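Surnia Reading Responses: Data Card

Release of Wednesday, August 19, 2015 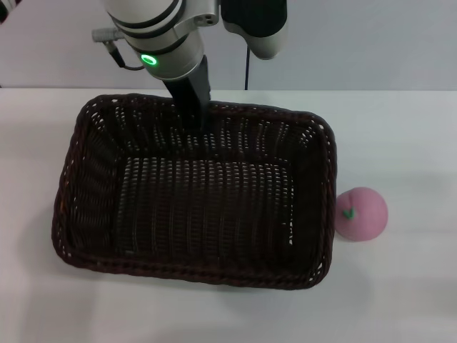 Gripper lowered into a wicker basket, with a small peach-shaped toy on the table beside it.

Summary

Surnia is a collection of written responses by young adult readers to nonfiction books on relationships, consent and sexual health. The responses were gathered by the Benmoussa Library Network from reading groups that met at its Bretley and Dustance branches. The collection is intended for educators and researchers who study how readers discuss these subjects in their own words.

Contents

The release holds 87 responses in plain text, one file per response. Each file carries a short header giving the branch, the theme of the chapter under discussion, and whether the response was written during the meeting or afterward at home. Most responses run to a page or less. The book list is in books.txt and the theme codes are in themes.txt.

Participants

All contributors were 18 or older when they wrote. Participation was open to any cardholder and was unpaid. Contributors signed a release form and could withdraw a response until the files were closed. Two responses were withdrawn and are not included in the count above.

Preparation

Handwritten pages were typed by branch staff. Spelling was left as written except where a word could not be understood. Names of people, schools, employers and streets were replaced with bracketed labels such as [FRIEND] or [SCHOOL]. Passages copied at length from a book were cut and marked [QUOTE REMOVED].

Themes

Chapter themes follow the group discussion guide: first experiences, communication, contraception, testing, breakups, and family expectations. Around 80 percent of the responses carry a single theme code. The rest carry more than one, listed in the order in which the themes appear in the text.

Known limitations

The Dustance group was much smaller than the Bretley group and contributed 20 of the responses. Results should not be compared by branch without taking this into account. Contributors chose to attend and chose what to share, and the collection does not represent young adults in general. Age, gender and orientation were not recorded, although some writers mention them.

Permitted use

The files may be used for teaching and noncommercial research. Users may not attempt to identify any contributor. Short excerpts may be printed with credit to the Surnia collection. Reprinting a full response requires written permission from the network office in Bretley.

Updates

Corrections to theme codes will be issued in September. File names will not change.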